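Print this page
E-mail this page

The workshop that stays open in winter

The owner of Lovow does not like the word "restoration". She prefers "keeping". When I visited her furniture workshop in Zeltelthorpe, she corrected me on this two times before I had taken off my coat.

"Restoration means you go back to some beautiful year," she says. "A kitchen table has no such year. It was used yesterday and it will be used tomorrow. I only keep it going."

She asked me not to print her name, because the customers in town know her by the name of the shop and she is content with that. She came to the trade at the age of thirty, after some years in the office of a lumber yard. In the evenings she was repairing chairs for her neighbours. At first they paid her with jam and firewood. Then a café owner brought a whole set of stools, and she understood that she had to choose.

"I had a good salary and a dental plan," she says. "My mother did not speak to me for the whole of December."

Today the greatest part of her work is table tops. They come from kitchens, from school libraries, from one curling club. She is patient when she explains the wood, but she becomes quite strict when the conversation turns to the finish.

"People ask always for the hardest, shiniest coat. I ask them, do you have children? Do you eat at this table or do you only look at it? A hard coat is fine until the first deep scratch, and then you must sand the whole top. With oil you can mend one small place on your own."
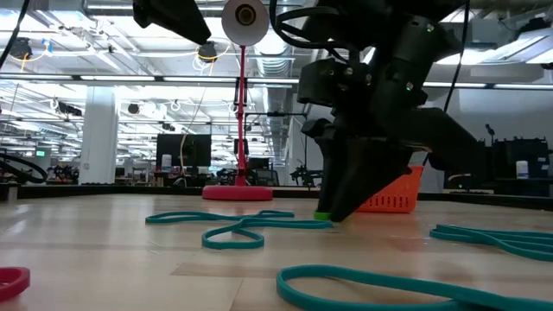
Small things on a light wood tabletop, with an orange basket behind.

Her prices are written on a card beside the door. A plain top, cleaned, sanded and oiled, costs 281 dollars. A loose joint is 77 dollars more, and she will not give a discount on it. I asked her why.

"A joint is the honest part of a table. If I hurry, it opens again when the heating goes on, and then the customer drives to me through the snow and is angry, and is right to be angry."

The heating is her favourite enemy. In the cold months the air inside a house becomes very dry, and wide boards shrink across their width. In summer they swell again. She advises her customers to keep a bowl of water near the radiator, and to never push a table directly against it. She also tells them to leave the screws under the top a little room to move. Many tables arrive to her with a crack, she says, only because somebody tightened everything with great force and good intentions.

I asked whether the cheaper furniture from the big stores has harmed her business. She thought about it for a long moment and poured more tea.

"In the first years, yes. I was worried each month. Now those tables come to me too. Some of them are made from many short pieces, glued, and people are ashamed to show me. They should not be ashamed. If it is real wood all through, I can work with it. I tell them the colour is lively. One board is like cream, the next one is like honey. Grandmother's table had one colour because grandmother had a very dark varnish."

What she refuses is veneer that has already lifted at the corners. For this she sends people to Jidar, a two-person shop on the Thibodeau road, where the patience for such work is greater than hers. In return they send her the heavy pieces, which do not go through their door.
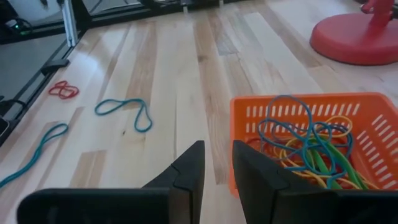

Advice for the kitchen table

Before I left, I asked for something our readers could do at home without buying any machine. She took a pencil and wrote it on the back of an invoice.

Wipe the top with a cloth that is only a little damp, and dry it at once. Do not use vinegar on an oiled surface. Once a year, in a week when you can eat somewhere else, sand very lightly along the grain and put a thin coat of oil. Wait, wipe off what the wood did not drink, and wait again until the next day. Lay the oily rags flat outdoors to dry, never in a pile, for they can catch fire without any flame near them.

"Most people put too much," she says. "Then it is sticky and they telephone me. It is always the same call. I say, take a dry rag and your strongest arm."

She plans to teach an evening class next winter, if she can find a hall with proper ventilation. The one she wanted in Zeltelthorpe asks 297 dollars for each evening, and she has offered 200. They have not answered yet.

"I will wait," she says. "I am used to waiting, I work with oil."

Print this page
E-mail this page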